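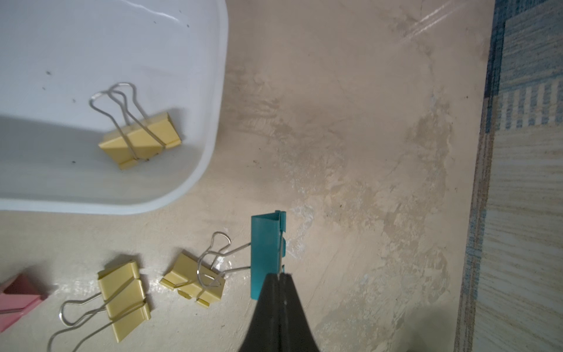
Cutting demonstrations at the gripper event: clip-to-tray results

Posted by Neema Kinyua, May

Posting this before the write-up so the method can get picked at. The task is the two-arm one from the Munotau set: binder clips on the floor of the cell, white tray in reach of both arms, all clips end up in the tray. The operator picks whichever arm is convenient. Colors don't matter for success.

The usual recipe trains on whole episodes. Ours cuts every episode wherever a gripper crosses the open/close threshold and stays there, then trains on the pieces with a short overlap on both sides. From 500 teleoperated episodes we kept 1009 segments after filtering. The filter is strict: a segment has to contain one clean grasp and one release over the tray, with the other arm either idle or moving clear of it. Anything with a regrasp, a drop, or both arms closing inside the same window goes out.

The policy is the stock Clirano transformer with no architecture changes. Same image encoder, same optimizer, same number of gradient steps in both conditions. The only difference is how the training windows are drawn.

Main result: the segment-trained policy gets the first clip into the tray more reliably than the whole-episode policy, and it stalls less between clips. The whole-episode policy tends to hover after a release. It has seen operators pause there to choose the next clip, and it copies the pause. With segments, most of that dead time is gone from the data.

It is worse at one thing, finishing. When the last clip is in, the segment policy keeps making small approach motions toward bare floor. It has hardly any examples of being done.

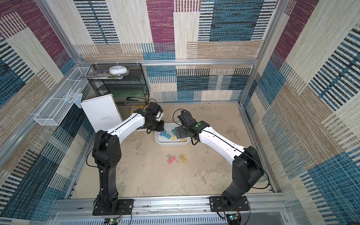
Musyoka Nzioka

Have you separated the cutting from the filtering? You describe them as one method, but you throw out every regrasp and every drop. That is a data quality change. I would expect whole-episode training on a filtered set to recover a good part of the gain. Without that arm of the comparison I don't think you can say anything about segmentation.

Also, removing drops usually costs recovery behavior. Does the policy try again after a failed grasp?

Neema Kinyua

Fair on the first point. We don't have whole episodes that pass the filter in useful numbers, as almost every episode has at least one bad grasp somewhere. The closest thing we could run is whole-episode windows with the loss masked over the rejected spans. I'll queue it.

On recovery: it does try again, and I was surprised by that. My guess is that a failed grasp leaves the arm low, open, and near a clip, which is close enough to a pre-grasp state that the policy has plenty of data for it. A drop on the tray rim is different. The clip ends up leaning on the outside wall and the policy mostly ignores it.

Colton McKinnon

Second the masking request. My other concern is the wire handles. Clips are a bad object for a method that assumes one grasp equals one object. The handles hook into each other, and when you lift one you sometimes get two. What does your filter do with those?

We had this on the Čierny benchmark with key rings. Event-based cutting labeled the double pick as one clean segment, the policy learned that a double pick was fine, and nothing in the success rate showed it. It only came out when we went through the wrist video by hand.

Thu Kiều

I did the labeling for this set, so I can answer that one. Hooked clips were not a separate label. The cutter reads gripper width and nothing else. If two clips came up together and both landed in the tray, the segment passed. If the second one fell off on the way, it should have been caught as a drop, but that check uses the tray view and a clip that falls early is outside it.

I went back through one block of the wrist recordings after reading Colton's post. There are segments in there I would now mark as ambiguous. Handles crossing in the image is not the same as handles hooked, and from a single wrist view I can't always tell which one I have.

What I'd suggest is a third label, "contact between objects at grasp," with no claim about whether they are linked. That can be annotated consistently. The linked/not linked call can't, at least not from stills.

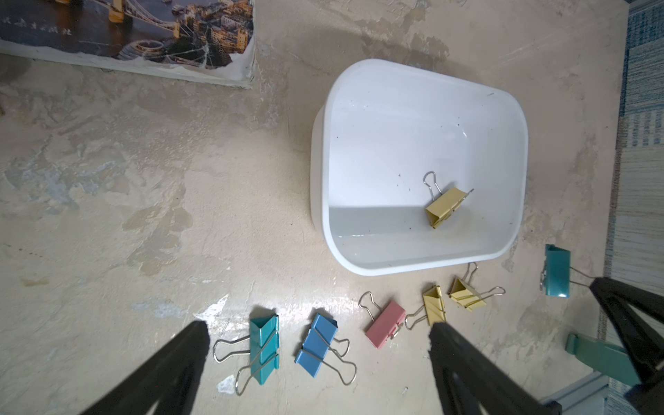 Doing this for the whole set is a few days of work. The wrist streams are sharp enough near the fingertips, and the frames just before closure carry most of the information. I would skip the frames after lift-off, where motion blur makes the labels noisy, and I would have two people label an overlapping portion so we can report agreement. I'd also like the label to be blind to the outcome. When I know the pick went well I am quicker to call it clean.

One more item for the write-up: operators were told to start with whichever clip they liked. Some of them always took the one nearest the tray. After cutting, that ordering preference disappears from any single segment, but it is still in the distribution of what remains on the floor. The segment policy may be inheriting it indirectly.

Atieno Ndung'u

I'm going to disagree with the thread a little. Colton's double pick matters if the claim is about singulation. Neema's claim is about stalling and first-clip success. Two clips in the tray is two clips in the tray under this task definition. I'd add the contact label for the appendix and not hold the result for it.

The part I don't accept is "same number of gradient steps." Segment windows are denser in approach and grasp frames. At equal steps the segment policy sees far more grasps than the other one does. Match on grasp frames seen, or at least show the curve for both. At Perkside we had a sampling trick that looked very good until someone matched the frame counts, and then it was a small speedup in training with the same end point.

Colton McKinnon

It matters for stalling too. A hooked pair drags, the release is slow, and the operator waits with the gripper open until the second clip settles. That wait is a pause of exactly the kind Neema says the cutting removes. If the hooked cases are unevenly split between kept and rejected segments, part of the effect is just that.

Agree on matching grasp frames.

Atieno Ndung'u

OK, that's a mechanism I hadn't considered. I'd still bet it's small.

Neema Kinyua

Masked and matched runs are both done. Two policies per condition this time, with evaluation on the same floor and tray, and clips scattered again by hand before every rollout. We allowed 7 placements per rollout before calling time. Notes below, in the order people asked.

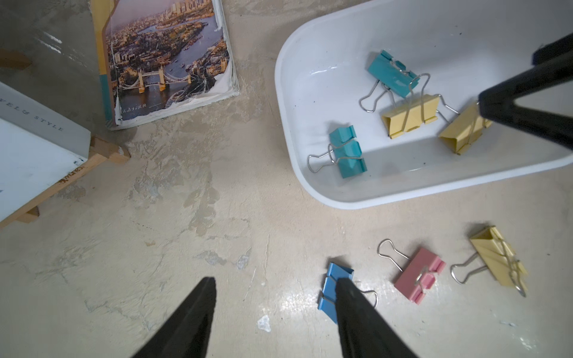 Follow-up runs

Masked whole episodes. Musyoka was right that the filter does a lot. Masking the rejected spans moves the baseline most of the way toward the segment policy on first-clip success. It does not close the gap on stalling. The masked policy still hovers after release, which makes sense, as the choosing pauses are in accepted spans and were never masked.

Matched grasp frames. Atieno was also right. With grasp frames matched, the first-clip difference is inside the spread between the two policies of the same condition. I'm withdrawing that part of the claim. The stalling difference stays.

Termination. We added a short tail after the final release of each episode as its own segment type. The approach motions toward bare floor mostly stop. They come back when the last clip sits close against the tray wall, and I don't have an explanation for it.

Contact label. Thu has started. No numbers until the overlap portion is done.

Musyoka Nzioka

Good, that's a narrower claim and I believe it. For the stalling part, can you try just trimming low-velocity spans from whole episodes, with no cutting at all? If that matches, the gripper event isn't doing anything and the method gets simpler.

Neema Kinyua

Possibly. Velocity trimming also eats the slow final approach, where the fingers line up with the clip body, so the threshold would need to depend on gripper state. At that point it's halfway back to event cutting. But it's cheap to run and I'll add it as a condition.

Thu Kiều

If you trim on velocity, please keep the original frame indices in the files. My labels are keyed to them.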